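# Pale wood tabletop: oil it, wax it, or leave it alone?
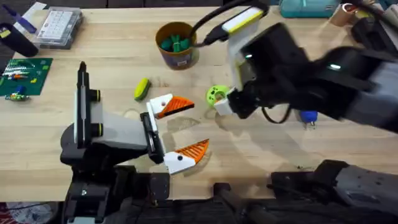

*The tabletop, with the green ring and the cup.*

I've inherited responsibility for a light wooden table, meaning I said "somebody should look after that" in a meeting and then failed to leave the room. It's a nice pale wood with plenty of grain and I'd like it to stay that way. It gets used all day, there is always a cup on it, and it has never, to my knowledge, met a coaster.

I don't know the species or what finish is on it. The paperwork says "natural," so thanks for that. The hardware store sold me a tin of Fulent hardwax oil and a tin of Carrasco paste wax, with the confidence of a man who gets paid either way. My questions:

- Can I put either one straight over whatever is there now?
- Do I have to sand first, and how far do I go?
- Will it turn orange? My last table turned orange.

I can have it to myself in March, from about the time everyone goes home until they come back and put cups on it.

Posted by **plankton_of_the_opera**

---

**Barbara Kozłowski**

Find out what's on it before you open either tin. Put a few drops of water on a spot near a corner and leave them for ten minutes. If they sit up in beads and wipe off clean, there's a working finish. If the wood goes dark underneath, the finish is worn out or was never there.

Then rub a cotton swab with denatured alcohol on the underside, assuming the underside got the same treatment as the top. Sticky swab means shellac, or possibly a lacquer. No reaction means you probably have something tougher like polyurethane.

Hardwax oil has to get into the wood. Over polyurethane it will sit there being tacky and collecting lint until you lose your temper and strip it. If the existing finish is sound, wash it with a barely damp cloth and go home early. Paste wax over the top is fine if you want a little shine, but it won't do much against a hot cup.

If it is bare, or you decide to take it back to bare: start at 120, then 180, and stop. Going up to 400 feels wonderful and closes the surface so much that the oil can't soak in. I did this to a desk at my old workshop in Plendcombe and had to do the whole top over. Vacuum, wipe, thin coat of oil, and buff off everything that hasn't gone in after fifteen minutes. Second coat the next day. Lay the oily rags out flat outdoors to dry, or drop them in a metal can of water with a lid. They can catch fire on their own when they're balled up, and that's a poor way to meet the neighbors.

On orange: nearly any clear oil warms pale wood somewhat. Look for one sold as "raw" or "natural effect," which has a touch of white pigment in it. Test it underneath.

---

**grit_happens**

Disagree on the sanding. I go 400, 600, then 2000 wet and my tables are like glass. Water just rolls off. Never had a problem.

*Comment from Barbara Kozłowski: What finish are you putting on?*

*Comment from grit_happens: car wax*

*Comment from Barbara Kozłowski: I see.*

---

**modular_sofa_regret**

Can't help with the finish but buy coasters. We have an Astska dining table, pale like yours, and there are so many rings on it that guests think it's a pattern. Cork ones work. The felt ones stick to the bottom of the cup and then drop off into your lap.

---

**Update from plankton_of_the_opera**

Did the water test. Beads all the way, and the swab came up clean, so I'm leaving the oil shut and washing it with a damp cloth. The hardware store won't take back the Fulent because I lost the receipt. Coasters have been bought. They are in a drawer, unopened, and the cup is back on the wood.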